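Science for Kids > Everyday Things > Light

How Does a Fluorescent Light Work?

Look up in a classroom, a supermarket or a garage and you may see a long, thin white tube. It gives off a lot of light, but it has no flame in it and no glowing wire. So where does the light come from?

What is inside the tube?

A fluorescent tube is made of glass and sealed at both ends. Most of the air has been taken out. In its place are a small amount of gas, usually argon, and a tiny bit of mercury. Mercury is a metal that is liquid at room temperature. Some of it turns to vapor inside the tube.

The inside of the glass is coated with a white powder called a phosphor. At each end there are metal pins that connect the tube to the electricity.

Switching it on

When you flip the switch, electricity flows from one end of the tube to the other. It travels as a stream of very small particles called electrons. Some of the electrons bump into mercury atoms. Each bump gives the atom extra energy, and the atom gets rid of it by sending out ultraviolet light.

People can't see ultraviolet light. This is where the powder comes in. The phosphor soaks up the ultraviolet light and gives off light we can see. Changing a light from one kind to another this way is called fluorescence.

Why do some tubes flicker?

Old tubes sometimes blink before they come on. The part that starts the flow of electricity may be worn out, or the tube may be near the end of its life. Cold weather can make starting harder too.

Where are they used?

A long tube spreads its light over a wide area, so it makes softer shadows than a small bulb. That is handy in workshops, offices and schools.
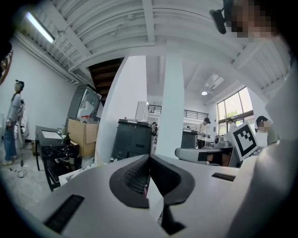 A long fluorescent light glowing on a white ceiling.

Many buildings now use LED lights, which need less electricity and contain no mercury. Some LEDs are made in the same long shape – you might not be able to tell which kind you are looking at.

Stay safe

Never touch a broken tube. Leave the room and tell an adult. Old tubes don't go in the kitchen trash – they should be taken to a place that recycles them.

Words to know

Atom: a tiny building block of matter.
Phosphor: a material that glows when certain kinds of energy reach it.
Ultraviolet: a kind of light that people can't see.

More in Light
What Makes a Rainbow?
Why Is the Sky Blue?
How Do Mirrors Work?
Shadows, Big and Small

We use cookies to remember your settings. By using this site you agree to our cookie policy.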